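Norklow Adult Dry Dog Food - Chicken & Brown Rice

Everyday kibble for grown dogs, medium and large. Baked in small batches at our Amstead plant. Item no. 1047.

Same recipe as before, new bag size. Kibble is a bit bigger than the old one so fast eaters have to chew. No added color, no corn. Chicken first on the list, then brown rice, oats, peas, fish oil.

Calories: 303 per cup
Life stage: adult, 1 year and up
Not for puppies - see Masanja Puppy instead

Switching over: go slow. Mix a little in with the old food and add more each day for a week. Loose stools in the first few days are pretty normal, call your vet if it dosen't settle.

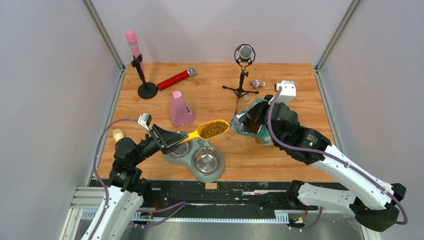
Kibble, scoop and double bowl stand. Scoop and stand not included.

Feeding: split the daily amount into 2 meals. Working dogs need more, older dogs less. Fresh water always out. Weigh your dog once a month and adjust.

Storage - keep it in the bag, top rolled down tight, somewhere cool. Don't pour new food on top of old crumbs, the fat goes stale and they can smell it. Best within six weeks of opening.

Shipping: from the Irnbridge warehouse, orders in by 2 p.m. go out same day. Kennels and shelters, we can do up to 4,000 lb per order, ask for Adhiambo Laizer in bulk sales for a qoute.

Returns on unopened bags only. Keep your reciept.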